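The Last Job in the Building

Every few years someone promises me a robot that will fold my shirts. I have been writing about machines long enough to have been promised this by four different companies, two of which no longer exist, and my shirts are still on the chair.

So when I went to Trokbridge in October to see how close the machines had come to doing ordinary work, I asked to skip the shirts. Shirts are a party trick. I wanted to see the kind of chore that fills a working day and never makes it into a launch video, and Hrvoje Petek, who runs the manipulation group at a small company called Usus, knew at once what to show me. "Tubes," he said, in the voice of a man who has seen a lot of them.

If you have never worked in a lab, you may imagine it as a place of ideas. Much of it is a place of racks. Samples come in standing in one rack and need to be standing in another. Somebody moves them. Then somebody moves them back. Large labs bought machines for this long ago, and those machines are wonderful as long as every tube is the same tube and every rack sits exactly where the machine was told it would be. Push the rack over by the width of a thumb and the wonder drains out of it.

Usus wants a machine that copes with the thumb. Its approach, which has become fashionable, is to have people do the chore first, over and over, while wearing the robot's limitations. You give up your ten clever fingers and work with a pair of grippers, two stiff fingers on each side. What you do gets recorded, and a program called Drulirine learns from the recordings. At least that's the plan. Petek calls it an apprenticeship. I'd call it one too, if apprentices forgot everything each time you changed the lighting.

I was allowed a turn, and I was terrible. A tube is a slippery little object with strong opinions about which way is up. With my own hand I could have moved one while reading a menu. With the grippers I had to think about the angle, and the squeeze, and then about the hole, which is only a bit wider than the tube and seemed to get narrower whenever I came near it. After 20 minutes I had a sore neck and new respect for my thumbs.

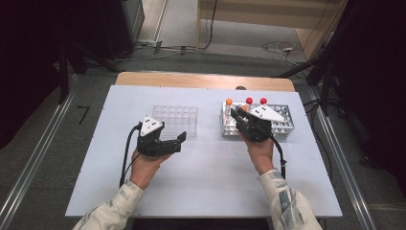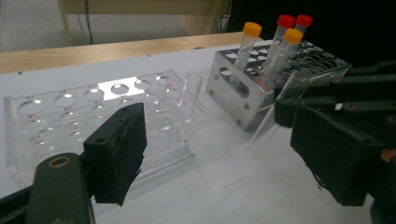 Tube work at Trokbridge, with a gripper for each hand and two racks on the table.

The clear tubes and the clear racks are a special cruelty. Cameras see things by the light that bounces off them, and transparent plastic has an uneasy relationship with light. Glare wipes out an edge. A hole in a see-through rack looks a lot like the place beside the hole. People sort this out by touch, a little wiggle at the end that we don't know we're doing, and getting that wiggle into a machine has eaten more of Petek's year than he cares to discuss.

How good is the robot, then? On a good afternoon, Petek told me, Drulirine can move up to 100 tubes before it needs a human. On a bad one it needs a human right away. He was cheerful about this. Engineers have a way of saying "bad afternoon" as if it were weather.

For a less cheerful view I called Jacobus Venter, who manages the sample room at Lauritsen and has tried out five systems that were going to make his staff's lives easier. He still has one. It holds the door open. "I don't need it to be fast," he said. "I need it to not make a mess I find in the morning." His people can hear a cap that isn't on right. They notice when a label is peeling and press it down with a thumb on the way past. Those things aren't in anyone's job description, and so far they aren't in anyone's software either.

I asked him when he expected to buy one that worked. He said to ask again after lunch, and then he had to go, as a delivery had come in and it needed to be put in racks.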